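Plodgate cell: setup and upkeep notes

README for the simulated arm we call Plodgate. Last gone over on July 11, 2019.

Hi! If you're reading this you have probably just pulled the Plodgate folder and want to know why the arm won't start, or why it starts and then drifts off to one side. I'm Saoirse Cullinane and I look after the cell. These are my working notes, tidied up a bit (not a lot) so that other people can set it up without calling me.

What's in the folder

cell/ – the arm, the gripper, the cabinet, and the mounting offsets
props/ – the small stuff that goes on the cabinet top, one file per object
views/ – the fixed view and the wrist view
runs/ – saved episodes, 1784 of them at the moment
checks/ – the scripts I run before I trust anything
old/ – please leave this alone, Alta still reads two files from it

Of the 1784 saved episodes, 1593 pass every check. The rest are kept and marked "hold" in the index. Don't delete them! Most have a perfectly good arm path and a bad prop state, and I do go back and rescue a few when I have a slow afternoon.

The cell itself

It's a Franka Emika arm with the two-finger parallel gripper, standing next to a long wooden cabinet with drawers. Everything is rendered, so there are no bolts to tighten, but you'd be surprised how much of this job still feels like bolts. The base offset is the big one. If the base is off by even a little, the fingers come down beside the thing you wanted and you spend an hour blaming the planner. I've done that more than once.

My start-of-day check goes like this. Load the cell, send the arm to its ready pose, then bring the gripper over the cabinet top with the fingers open and pointing straight down. Stop there and look at it from the fixed view before you let it do anything else. I like to do it over something small and flat, so that a crooked wrist shows up right away.
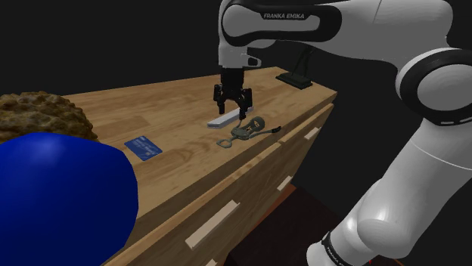

Fixed view, fingers open over the small flat bar. Corkscrew and blue card on the cabinet top next to it.

If the fingers look tilted, go to cell/mount and check the flange rotation first. It got saved in degrees once, in January, and the loader wants radians. There's a guard for that now, but if you have an older copy of the folder the guard isn't in it, so pull again.

Setting it up from nothing

1. Unpack the whole folder somewhere with a short path. Wirkstead (the launcher) chokes on spaces.
2. Start Wirkstead and point it at cell/. It should find the arm and the gripper by itself.
3. Load props after the cabinet has loaded. If you do it the other way, they fall through where the top should be and you get an empty cabinet and a very long log.
4. Let the cell settle for 100 steps with the arm parked. The round props are the slow ones, they like to creep.
5. Run checks/reach, then checks/grip, in that order.
6. Save the settled state under your own name and not over mine – please.

If checks/reach fails on the far end of the cabinet top, your base is probably still at the default. Copy the offset out of cell/mount and load again. If it only fails now and then, open the log and see if a prop moved during settling.

Looking after the gripper

This is where most of my time goes. The gripper has a finger width, a closing force and a contact margin, and all three are in cell/fingers. I change one at a time and write down the old value in the same file, on the line below. It looks messy, but it has saved me a lot of grief.

The closing force is set low on purpose. Crank it up and thin things get squeezed out sideways like a wet bar of soap. Too low and heavier props slide down as soon as the wrist turns. What I do is close on a prop, lift a hand's width, hold for 12 steps, and read the contact list. Two contacts, one for each finger, and I'm happy. If one finger has dropped off the list I widen the margin a hair and go again.

Odd-shaped props are a whole other story, and the corkscrew is the one everybody writes to me about. Levers, a loop, a handle with a hole in it, the spiral part underneath – so many places for a finger to touch that the contact list gets noisy. Its collision shape used to be one big lump, and the gripper would stop short in thin air. Now it's built from several smaller pieces. It costs a bit of speed and I think it's worth it.

For this kind of thing you want the close view as well as the fixed one. Contacts alone won't tell you which part of the corkscrew the finger has reached, and when the left finger gets up near the curled loop and the spiral, a number that reads fine can still be the wrong touch. So I look, then I read the list, then I look again.
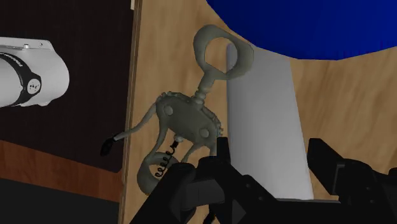 Teresa Brennan: I'd go further and leave the contact margin alone completely for the corkscrew. I got much steadier closes by slowing the fingers down for the last stretch and keeping your margin as it was. Widening it made the list look clean, but the prop was still turning between the fingers on the way up. Could the slow close go in as the default?

Fair point, and yes, I've put it in. It's the slow_close line in cell/fingers, switched on for the corkscrew and off for everything else until I've tried it on more props. If you turn it on across the board your runs get longer, so keep an eye on the step limit or the episode ends with the arm halfway home.

Small repairs I get asked about

Arm shivers at the ready pose: the joint damping has gone back to default. Reload cell/arm, and if it still shivers, restart Wirkstead.

Gripper opens on one side only: the two fingers have lost their link. Open cell/fingers, find "mirror", set it back to on.

Drawer pops open when the arm goes by: the drawer friction is missing from your copy. Take the newest cabinet file. Eoin Ó Riain sent me the fix for this one, thanks Eoin!

Wrist view is black: nearly always the light setting in views/, sometimes the view is sitting inside the gripper body. Nudge it outward and render one still before you run anything.

Known gaps

The drawers aren't part of any saved episode yet, only the top. The lighting is one fixed setup with a dark background, so don't expect a model trained on these runs to cope with a bright room. Paracha, the add-on that shuffles props between runs, works for flat things and is still hit or miss with round ones.

Changes go to me first, or to Sveva Bassi if they touch anything in views/. Send the log with it, the whole log, even if it's long.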